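Storing loose computer parts on a grey holder plate

Trorden wrote:
My sorting board is set up at last. Two memory modules standing in their slots, a processor and a hard disk next to them.

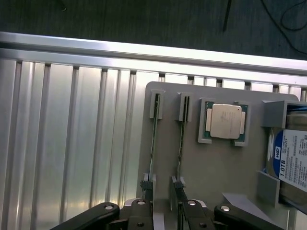 Replies

Triltus wrote:
Very neat, and I like the aluminium behind it. But I would not leave memory standing in the open. Mine live in antistatic bags in a drawer, and I have lost none in 9 years.

Trorden wrote:
Thank you for the advice. I had bags before, but I was always opening three of them to find the right module. For me it is more comfortable to see everything at once.

Sirko wrote:
I am with Triltus about the bags. Dust is the bigger worry, though. What colour is your cloth after you wipe the bench, mate?

Trorden wrote:
Grey, I must admit. I could put a plastic tub over the board in the evening. Would it be enough?

Sirko wrote:
A tub is fine. Just don't rub it with a woollen jumper.

Triltus wrote:
Please also write on paper which module is which. From the edge they all look the same to me.

Trorden wrote:
I have a list in my notebook, by size and by the computer they came from. The processor I recognise without a list.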